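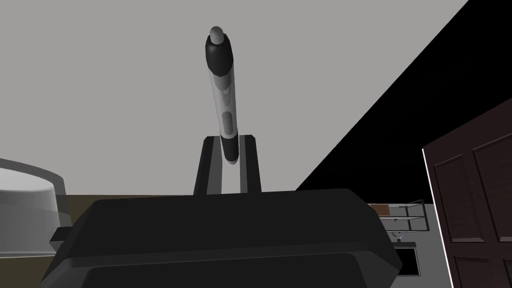
By the Pleltura young readers' desk, February 28, 2023

How does a robot learn to hold a pen-shaped thing without dropping it? One way is to practise inside a computer first.

Jeta is a kit for schools and clubs. It comes with a program that draws a pretend room and puts a robot gripper in it. The gripper has two flat fingers, and they close on an object from both sides. In the picture they have hold of the black bottom end, and the long white and silver part stands up above them, leaning very slightly.

A pretend room made by a computer is called a simulation. Nothing in it can break, so you can try the same grip again and again.

The Jeta kit has 5 objects to start with and 40 short tasks. Each task takes 10 minutes. You choose where the fingers should close and how hard they should squeeze – too little and the object slips.

Jeta is made by Gumede and is meant for ages ten and up. The library at Sturkunthorpe will have a set to try in March. Ask at the desk, and bring a grown-up.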